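**Ticket:** Cell 2 wrist cabling and bin replacement, scope and budget
**Site:** Toninbridge
**Queue:** Equipment planning
**Priority:** Medium
**Status:** Open, waiting on quote revision

**Summary**

Picking cell 2 stops with a gripper communication fault. The fault clears on reset and comes back later in the shift. The request is to decide what to buy, what to repair in house, and what to move to the next budget period. The original submission asked for a complete new end effector package from Kincaid. I'm not ready to approve that on the evidence in the ticket so far.

**Entry 1, fault history**

Controller log pulled for July. The fault always names the gripper channel, never the arm. No drive errors, no brake errors, no encoder warnings. Supply voltage at the cabinet is in range. Swapping the I/O module with the spare made no difference, so the spare went back on the shelf and the module is off the list.

**Entry 2, where it happens**

Matched fault times against the joint position log. Most entries fall when the wrist is rotated past its usual range to reach objects along a bin wall. Picks from the middle of the floor rarely show up. That points to the cable run at the wrist. It doesn't rule out the connector.

Flexed the cable by hand with the arm in manual mode and the gripper powered. Got the fault on the third try, near the strain relief. Could not get it again in the next 20 tries. Marked as intermittent, location probable.

**Entry 3, review of the Kincaid quote**

The quote is one line: gripper, wrist adapter, cable set, connector kit and install, $3,385. It isn't broken out. Asked for separate prices on the cable set and the connector kit. The gripper itself has given no mechanical trouble, and replacing it means redoing the tool calibration and the grasp settings for the whole mixed-object set. That labor isn't in the quote and would come out of our hours.

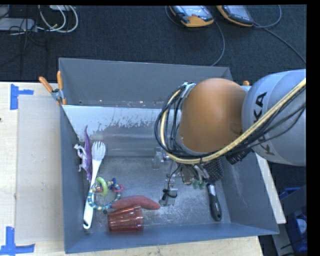

The mixed set is the reason the cell can't be down for long. It is the one cell where we test hard shapes, clear plastic and long handles together, and the planning numbers for the next cell depend on it. A full end effector swap would cost us more in lost test time than in parts — the connector and cable alone should be a short stop.

**Entry 4, cable management**

Second item for the same order. The current dress was put together from what was on hand during commissioning. For a joint that turns this much, a proper dress pack with a defined bend radius should be budgeted with the cable, or the new cable will fail the same way. Trunen lists a clamp-on type that fits our payload class. Waiting on the drawing to confirm it clears the flange. If it adds bulk at the wrist, we lose reach close to the bin walls and the trade has to be looked at again.

**Entry 5, bin**

The submission also asked for a new bin, citing paint wear and scratches on the floor. Two separate questions:

- Wear: cosmetic as far as the arm is concerned. No cost justified.
- Reflection: bright patches on bare metal can upset depth readings, and clear objects are the worst case. This may account for some missed picks. It does not account for the communication fault.

A matte liner is cheap compared with a new bin. Put up to $200 against it as a trial. Log missed picks before and after with the same object set and the same lights. If there is no change, close the item and leave the bin alone.

**Entry 6, reply from Kincaid**

They will split the quote but want the old cable part number. The label on ours is unreadable. Sent them the gripper serial number and asked them to work back from that. They also suggested a service visit. Declined for now. Travel from Brukivia is billed separately and we can do the connector ourselves.

**Entry 7, proposed order**

| Item | Action | Budget |
|---|---|---|
| Cable set | Buy, plus one spare | This period |
| Connector kit | Buy | This period |
| Dress pack | Buy if drawing clears | This period |
| Matte bin liner | Trial | This period |
| Gripper and adapter | Hold | Next period, review |
| New bin | Reject | None |

**Open actions**

- [ ] Revised quote with separate lines
- [ ] Trunen drawing checked against flange
- [ ] Wrist rotation limit reduced in software until the cable is changed
- [ ] Baseline missed-pick count before the liner goes in
- [x] I/O module ruled out
- [x] Spare module returned to stock

The rotation limit will make some picks near the wall unreachable. Log those as skipped, with the limit noted, so they don't get mixed in with the missed picks. Next update when the revised quote arrives.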